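关于我们

首页 课程 关于我们 来访 联系

Fleltavum 是一间教手冲咖啡的小学校,在 Wasville 老邮局后面的那条街上。我们只教手冲,不教拉花,也不卖意式机器。常常有人打电话来问能不能学做拿铁,我们很抱歉,要请他去别的学校。

学校的名字没有特别的意思。开办的时候需要登记一个名字,我们想了很多,都已经被别人使用了,最后就写了这一个。后来学生觉得它不好读,可是也记住了。中文是我们后来才学习的语言,这一页由我们自己写,没有请人翻译。如果有的句子不太自然,请您原谅,也欢迎写信告诉我们。

我们怎样开始

最早我们只有一张桌子和 3 个学生。那时候上课的地方是一家面包店的后间,下午四点以后面包店不用,我们才可以进去。冬天水龙头的水很凉,烧一壶水要等很久,等水的时间我们就讲豆子。现在的课程里仍然有一段“等水的时候”,就是从那里来的。

后来我们搬到现在的地址,有了一间正式的教室,一间放豆子的小房间,还有一个很窄的厨房。家具多数是旧的。椅子不是一套,高矮也有差别,上课以前您可以自己选一把合适的。

我们教什么

基础课一共 14 节。第一节不冲咖啡。第一节课只认识用具:滤杯、滤纸、放滤杯的底座、装豆子的托盘、接咖啡的壶。有的学生觉得这一节太慢,不过我们仍然坚持这样安排。一个人如果没有把滤纸放好,后面水温再准确,味道也会受到影响。

滤纸我们用锥形的。拿出一张,先沿着压好的边折过去,用手指把折线压平,然后打开成一个圆锥,再放进滤杯里,让纸贴住杯壁。放的时候手要轻,从上面慢慢落下去,尖的一头对准下面的孔。纸如果歪了,请拿出来重新放,不要用手指在里面推。

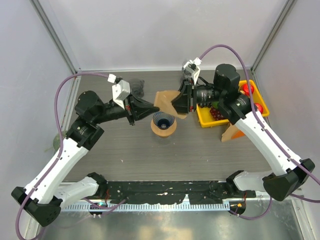

放好以后,先用热水把纸淋一遍,把这些水倒掉,再放咖啡粉。这个步骤在家里很多人省略。我们不批评省略的人,只是请大家在课堂上把两种做法都试一次,自己喝了再决定。去年有一个班试过以后,有一半学生认为没有分别,另一半认为分别很大,他们讨论到下课还没有结束。

第三节开始讲豆子。豆子倒在浅的托盘里看,因为袋子里面看不清楚。我们请学生先把坏的豆子挑出来,破的、有虫孔的、颜色太浅的,都放在一边。挑豆子很花眼睛,所以这节课安排在上午,光线好的时候。晚上的班是用台灯,效果差一点,我们正在想办法。

第五节到第九节是注水。这几节课比较重复,手臂会累。请穿袖子不太宽的衣服。

第十节以后,每个学生选择一种豆子,一直用它练习到课程结束。最后一节请带一位家人或者朋友来,您给他冲一杯。没有考试,也没有分数。

用具和摆放

我们对用具的要求不高,但是对摆放的要求比较高。每次课开始以前,桌上的东西要放在手能拿到的地方,滤纸不要离水太近,豆子不要放在水壶的旁边。用完一样,就放回一样。新学生常常在冲的时候才去找滤纸,水已经凉了。我们自己开始的时候也是这样。

滤杯我们喜欢里面有纹路的。纹路让纸和杯壁之间有一点空间,空气可以出去,水往下走得比较顺。底座要稳,放上去以后用手轻轻碰一下杯边,看它会不会动。如果会动,先不要倒水。

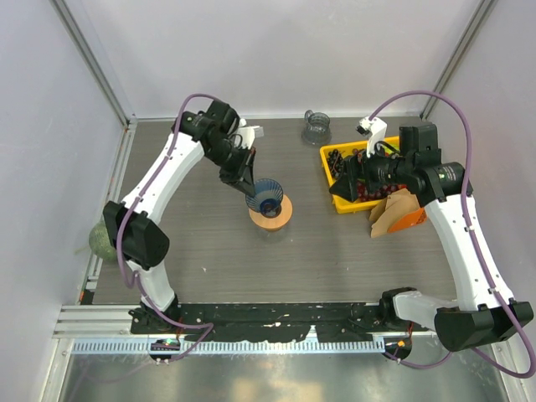 洗用具的时候,滤杯不要用硬的刷子。托盘用干布擦,豆子的油留久了会有味道。玻璃壶洗完以后倒过来放在架子上,壶口朝下,第二天早上再收。厨房的水槽旁边贴着一张纸,写着这些顺序,字是手写的,有两个错字,我们一直没有改。

豆子从哪里来

我们的豆子主要由 Kuseck 提供。这是一家离 Wasville 不远的烘焙坊,每个星期烘一次,烘好以后放几天再送到学校。他们的中浅烘焙比较适合初学的人,味道清楚,不容易苦。到了十二月他们会休息,那个月我们用提前存的豆子,数量少,所以十二月不开新班。

另外有一种深一点的豆子,我们叫它 Ha。这个名字是学生取的,有一次喝完以后大家都“哈”了一声。它在菜单上就写作 Ha,来访的客人有时候以为是写错了。Ha 适合加牛奶,也适合早上没有睡醒的人。

豆子在学校也可以买,用纸袋装。请您带自己的罐子来,我们可以直接装进罐子里,这样纸袋可以省下来。

我们的班

每个班人数不多,这样每个人都有自己的位置和自己的一套滤杯。有白天班和晚上班。内容相同,价格也相同。白天班里退休的人比较多,晚上班里多数是下班以后来的。两个班有时候交换作业:白天班写下他们冲的方法,晚上班照着冲,然后写回信说味道怎么样。这些信都钉在走廊的墙上,您来的时候可以读。

我们也到别的地方去上课,例如图书馆和公司的茶水间。去外面上课要带所有的用具,收拾箱子需要很长时间。滤杯用布包好,纸放在最上面,玻璃的东西单独一个箱子。如果您想邀请我们,请告诉我们那里有没有热水,桌子有多大。

到今年春天为止,已经有 100 个学生上完了全部的课。其中有的人后来开了自己的小店,有的人只在家里冲给家人喝。还有几位上完以后又从第一节重新开始上,我们给他们便宜一点的价格。

来访

学校上午九点开门,下午六点关门,有晚上班的日子会晚一些。不报名也可以来看看,请在门口按铃,铃的声音很小,多按一次没有关系。教室在一楼,轮椅可以进来。厨房的门比较窄,很抱歉。

如果正在上课,请您在走廊的椅子上等一会儿。那里有水,也有当天课上冲好的咖啡,是免费的。不过那是学生冲的,每一壶味道都不一样。

报名和询问请用“联系”页面的表格。我们通常在 3 天以内回信。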